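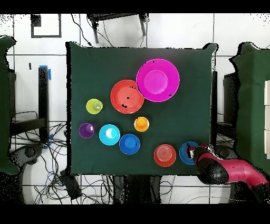 Plastic dishes on a green cloth.

The Orchard at Akdale
A short story
Posted June 9, 2025

My aunt left me the painting and my cousin the car, and for a good long while I thought my cousin had come out ahead. The car ran. The painting was four feet wide and brown all over, and it had hung above her radiator for so many winters that the bottom third had gone the color of strong tea. If you stood well back with the lamp on you could make out a hill and a few trees, and something pale in the middle that we had always been told was a sheep.

I carried it up three flights to my apartment in Mostbridge with the help of the boy from downstairs, who asked very politely what it was supposed to be. I told him it was the orchard at Akdale. That was what my aunt always called it, and she had been born there, in one of the houses they pulled down for the reservoir. He nodded as if this settled the matter and went back down to his supper.

It leaned against my bedroom wall until January, face in, with a blanket over it. Then the heating went out, I needed the blanket, and there was the hill again, looking at me every morning while I hunted for my socks. By the end of the month I had gotten fond of it in the way you get fond of a neighbor's old dog, and I thought the least I could do was have it cleaned.

There is a framing shop on the river side of town called Piątek, with a bell on the door and a cat in the window that I took for a cushion on my first visit. The woman who runs it does cleaning too, for people she likes the look of. She put my aunt's painting flat on her bench, switched on a long lamp and bent down until her nose was nearly in the trees. She stayed there for such a while that I started reading the labels on the varnish bottles.

"Who did this?" she said at last.

I said I had no idea. A local man, my aunt used to say, who painted for his rent and for eggs.

"Well, he could draw," she said, and she wrote me out a ticket. It was number 161, on pink paper, and I kept it in my wallet behind my library card, and took it out on the bus more often than I'd like to admit.

She told me it would take two months. I am not a patient person but I come from patient people, and I did my best. I went to the library and asked for anything they had on painters who worked around the old valley. They had a pamphlet, stapled, with a list of almost 200 pictures shown in the grange hall over the years before the water came up. The titles were lovely. Evening, Lower Road. Plowed Ground with Crows. My Wife's Beans. There were three orchards, all by different hands, and no way of telling whether any of them was mine.

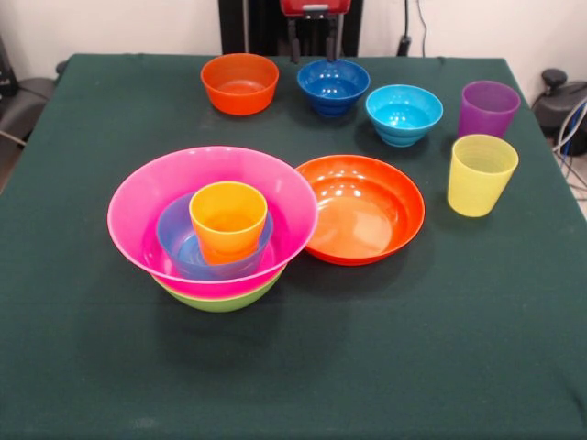

Bowls and cups in bright colors, and an orange plate.

I asked around as well. A retired teacher at my church remembered a painter who used to stand out in the lane in all weathers with a board strapped to his chest, and who would not be spoken to before noon. The man at the hardware store said no, no, that one came later, that one only did boats. I wrote to Lonex, the company that looks after the reservoir now, to ask whether they had kept any photographs of the village, and a young man wrote back the nicest letter, much nicer than I expected, to say that they had a box of them and I was welcome to come and look.

So I went out there on the bus with a sandwich. The box was full of surveyors' pictures, gray and sharp, every barn and gatepost with a little number painted beside it. I went through them slowly. My aunt's house was in there, or at least a house with her kind of porch, and I sat looking at it until my tea went cold. And near the bottom was a hill with a bite out of one side, and a row of trees along the foot of it, and I knew it the way you know a voice on the telephone. I had been looking at that hill over my socks since the cold came in.

There wasn't any sheep in the photograph, of course. Sheep don't stay put for painters or for surveyors.

The shop called on a rainy afternoon in spring. I walked over without an umbrella, which was foolish, and stood dripping on the mat while the woman wiped her hands and went to bring it out. She had it under a sheet. I think she enjoyed that part of the job, and I don't blame her at all. She set it on the easel, told me to move a step to my left – the window made a glare – and pulled the sheet away.

I had expected it to be lighter. I had not expected it to be morning. All my life I had taken it for dusk, a gloomy one with rain on the way, and it was early morning in about the second week of May, with the grass still blue in the low places and every tree on that hill in bloom. The sky went up and up. He had put a bit of pink along the top of the wall that you could hardly see unless you were looking for it, and then you couldn't stop seeing it.

"And your sheep," said the woman.

It was a girl. She was sitting in the grass with her back to us and her knees drawn up, in a white dress or maybe a nightgown, and beside her was a basket with a cloth over it. Her hair was that reddish brown that runs in my mother's family. One of her shoes was off.

I asked if there was a name on it anywhere, and she said there was no signature on the front at all, but she had found a bit of pencil on the back of the stretcher when she took off the old paper. She turned it around to show me. It said "2 doz., paid," and under that, in the same hand, "she would not sit still."

I paid my bill and she wrapped the painting in brown paper and a good deal of string. The rain hadn't let up, so she made us both coffee, and the cat came and sat on my wet coat, and I told her about my aunt, who could never in her life get through a movie without going out to the kitchen to see about something. Then I called my cousin and asked if he would bring the car.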